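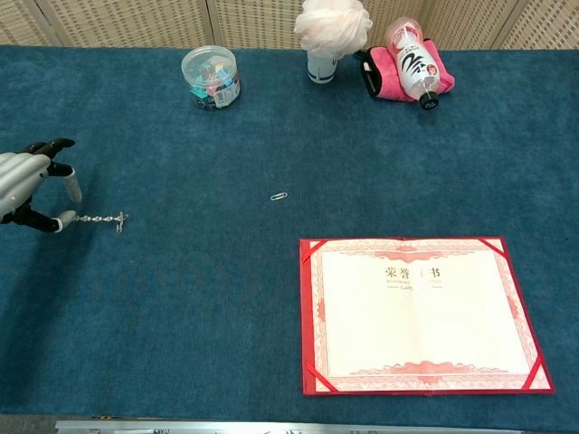 Community Help > Home and Belongings > Sorting and Storing

Browse Ask Members Sign in

Sorting small things on a carpeted table: thin chain, paper clips and a certificate folder

Manouchehr Talebi

Good evening to all. I am sorting the contents of my late uncle's study and I would like some advice about small objects and paper. English is my third language, so please excuse me if I use a wrong word.

My work table has a blue carpet glued to the top. The previous tenant did it for his model trains and I have left it, as it is kind to delicate things and nothing rolls away. For one week I was pleased with it. Now I have two problems.

The first is the jewellery. My uncle had several thin silver chains, the kind with very small links and a little bar at the end which goes through a ring. When I lay such a chain on the carpet, the links take hold of the fibres. If I pull, I am afraid that a link will open. Paper clips do a similar thing, but a paper clip I can replace. I also put my palm on one last night and it was not pleasant.

The second is the certificates. He taught in China for a long time and brought home a number of honour certificates, the ones in a red folder, with 荣誉证书 printed over the page and a pink or red border. The sheet is held by four red triangles at the corners. I would like to scan all of them for the family and after that store them well. Do I take the sheet out of the triangles, or is it safer to scan it inside the folder? One of the triangles has already torn a little on a folder I opened too quickly. Also I tried to photograph one under the lamp and a part of the heading disappeared in the shine.

My list has now 308 entries, and my sister in Kenby would like it finished before December, when she comes to collect her share. I have bought one Bernix drawer box with many small compartments. Is it suitable for silver, or only for screws?

I thank you in advance for your patience.

Vichien Kaewmanee

Hello Manouchehr. I am sorry for your loss. I did this same job for my father-in-law, so I will write what I learned, and others can correct me.

About the chains. Do not put them directly on the carpet. I use a plain white tea towel, ironed flat, or a baking tray with a sheet of paper in it. The tray is better if you are sorting many small parts, for it has a lip. If a chain is already caught, do not pull it along the table. Hold it near the place where it is caught and lift straight up, a little at a time. If it still holds, cut the carpet fibre with nail scissors and leave the chain alone. The carpet will forgive you.

For storing, close every chain first. With the bar and ring type, put the bar through the ring and then place each chain in its own small zip bag, with the clasp sitting outside the top of the bag and the zip pressed closed up to it. In this way the chain cannot make a knot with itself. Before I knew this I spent a whole afternoon with two pins and a drop of baby oil. Press the air out of the bag also, as silver goes dark more slowly with less air.

I have the same Bernix box, in the big size. It is fine for silver if you use the bags. I would not put bare silver in it, as mine had a strong smell of plastic when it was new and I do not know what this smell is made of. I left the drawers open on the verandah for some days and it went away.

About the certificates. In my opinion, leave the sheet inside the folder if the triangles are tight. The corner is the place where old paper breaks. If you must remove it, do it like this:

Wash and dry your hands.
Open the folder completely flat on a hard surface. Your carpet is too soft for this, so put a board under it.
Bow the sheet very gently in the middle until one corner slides out, then the corner beside it. After two corners the rest comes easily.
Put it back in the opposite order.

Please do not use your paper clips to keep a certificate together with a note about it. I found brown rust marks in the shape of a clip on nearly 100 pages of my father-in-law's papers, and they do not come out. Write the note with pencil on a separate piece of paper and lay it inside the folder.

For the shine, turn off the lamp above you. Place the folder beside a window on a cloudy day, so that the light comes from the side, and stand so that your shadow falls the other way. If you see a white patch on the heading, move the folder and not the camera. A flat scanner is better, but the thick cover will hold the lid open, and you should put a dark cloth over it.

Chu

just get rid of the carpet mate. heat gun and a scraper, one arvo's work. I did a whole bench out at Korkivwood and it came up fine, bit of glue left in the corners. and chuck the paper clips in a jar

Manouchehr Talebi

Thank you both. Chu, I am renting and the table belongs to the owner, so the carpet must stay, but I have put the clips in a jar as you said. It was a coffee jar and it is already half full.

Vichien, the tea towel is working very well. I had one chain caught by the clasp, and I lifted it as you explained and needed to cut only one fibre. I have now ordered small zip bags. The smallest packet the shop would sell me had 1,032 bags in it, so if any person in Kenby needs some, please write to me.

I have scanned the first certificates inside their folders, with the dark cloth. The border comes out a little more orange than it is in the hand, but all the writing is clear, also the small line of English below the heading. I will leave the sheets in their triangles. For the torn triangle I still have no solution. My sister suggests ordinary sticky tape and I do not like this idea.

Vichien Kaewmanee

Your sister is kind but please no sticky tape, it becomes yellow and the glue walks onto the paper. Three good corners will hold the sheet. If you want to repair it, cut a small triangle of red paper and fix it to the cover only, from behind, with a little wheat starch paste. Let it dry with the folder open and the certificate somewhere else.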